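Budgeting for a robot arm at home: how I'd do it

I've now planned two of these set-ups, one for me and one for my friend Yuzuki Sakamoto, and both times the arm was the easy bit to price. It's the rest that creeps up on you!

Step 1: Split the money before you shop

I put £300 aside for everything that isn't the arm (tables, crockery, cables, power) and kept it in its own column. If your task is laying or clearing a table, write down exactly what goes on it. Cup, spoon, fork, bowl – boring stuff, and cheap, so buy spares now while you're at it.

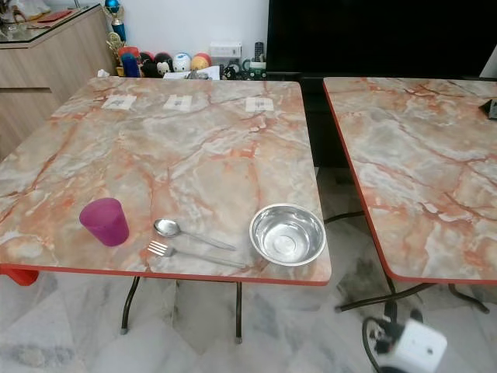
I'd go for folding tables every time. Two small ones fit through doors, fold away when people come round and can be nudged apart to change the layout. My pair came to £118 from Jernis with delivery, and I've had no regrets. Do check the height against the arm's reach first (I didn't, and sent the first lot back).

Step 2: Price the dull bits

Printed markers cost next to nothing. Sockets and leads don't! I spent £16 on extra cable and wished I'd bought longer. Measure from the wall to the arm, then add slack for every joint the cable has to follow, and a bit more for the bracket at the end. Prorkix and Skekwood both sell by the metre, so get a quote from each.

Steel bowls are worth having on the list too, as they survive being dropped and they're a fair test of how your kit copes with shiny things.

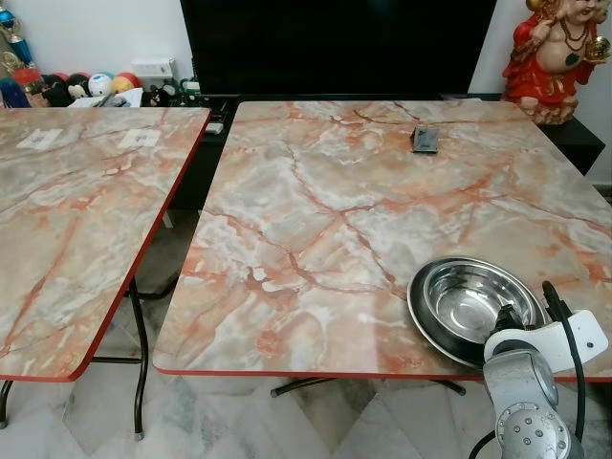 Step 3: Leave something for later

Keep a little back for month two. I bought 5 spare brackets in February and was very glad of them by Easter. Yuzuki held off until she'd had a full Saturday of trying things out, then ordered the lot from Kawaguchi in one go and paid for postage once.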